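Section 2: Putting up the Prendico shade canopy

Okay, the box is open and you have poles everywhere. Don't panic! I've put mine up and taken it down more often than I'd like to admit, and these are the steps the way I do them now (the sheet that comes with it is mostly arrows).

1. Sort the poles by length before you do anything else. The long ones have a red end cap. My set came with 19 pieces, counting the two spares.

2. Build the roof ring on the ground. Push each pole in until it clicks, then tug it. If it slides back out, turn it a quarter and try again.

3. Slip the corner sleeves over the ring. They're snug! I use a drop of dish soap on the stubborn ones, and my neighbors have stopped asking why I'm washing my poles.

Note: If you bought the Sanska corner kit instead of the stock one, the sleeves go on with the seam facing in. I had mine backwards for all of March and couldn't figure out why the roof sagged.

4. Spread the cloth out flat and find the side with the tag. Tag side goes down, toward the house. Don't worry about wrinkles, they pull out once the legs are up.

5. Clip two opposite corners first, then the other two. Going around in a circle leaves you fighting the last corner, and you will lose.

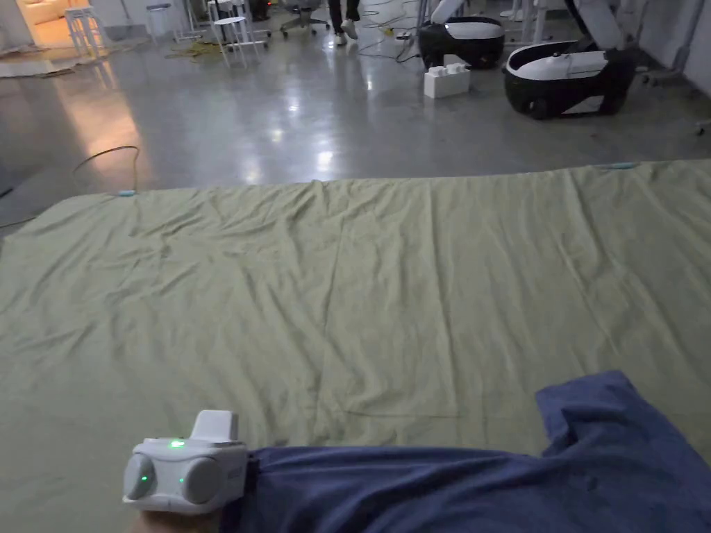 6. Get a helper for the legs. Lift one side, slide both legs in, set it down, then walk around and do the other. It takes me nearly 2 hours start to finish, with a coffee break in there.

CAUTION: Never leave the canopy standing without its stakes in, even on a calm morning. Wind gets under the cloth fast, and it's a lot heavier coming down than it was going up.

7. Stake the legs at an angle, tops leaning away from the canopy. The Nasex screw-in stakes hold better in my sandy yard, but the plain ones are fine in regular dirt.

8. Go around one more time and snug the straps. Hand tight is plenty.

For taking it down and folding it back into the bag (good luck with the bag), go to Section 3.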